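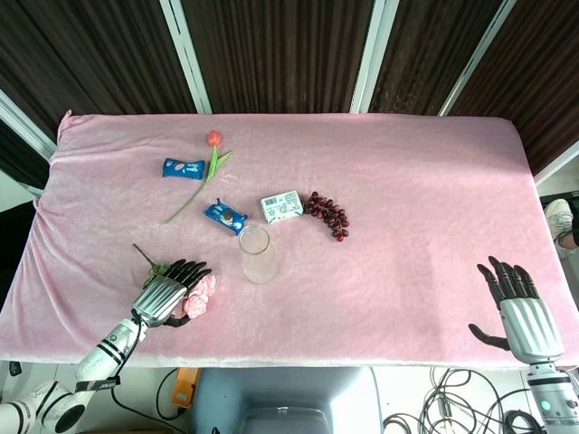
The Bandine Summer Concerts are an annual series of outdoor musical performances held on the grounds of the Bandine Botanical Garden, outside the town of Baudry. The series runs from late June to the first week of September and presents folk, country, soul and chamber music. It is produced by Dokbridge Live, a regional concert promoter, under an agreement with the garden.

History

The garden first offered music in the form of free band recitals on its lower terrace. Attendance outgrew the terrace within a few seasons, and the recitals were moved to the Great Lawn, a sloping field on the north side of the property. Ticketed concerts began the following year. The original stage, a flatbed trailer with a canvas roof, was replaced by a permanent covered platform after storm damage ended one season early.

In September 2019 the closing concert was recorded for radio, the first event in the series to be broadcast in full.

Venue

The Great Lawn admits 900 people for each concert. Most of the audience sits on the grass, and low-backed chairs are permitted behind the center path. A reserved section near the stage contains 70 fixed seats, including spaces for wheelchair users and their companions. Gates open 2 hours before the performance, and ticket holders may walk through the garden until the opening act begins. The glasshouses close at their usual time.

Sound levels are limited by a town ordinance, and all performances must end by ten o'clock. Evening shuttle buses run between the garden and Baudry station — parking on the access road is not allowed on concert days.

Tickets and programming

The schedule is announced in April. Garden members may buy tickets one week before the general sale, which is handled through the Rokivex box office service. Concerts take place in light rain. When lightning is reported nearby, the lawn is cleared, and a performance that cannot resume is either rescheduled or refunded.

See also

Bandine Botanical Garden
Baudry Band Festival
List of outdoor music venues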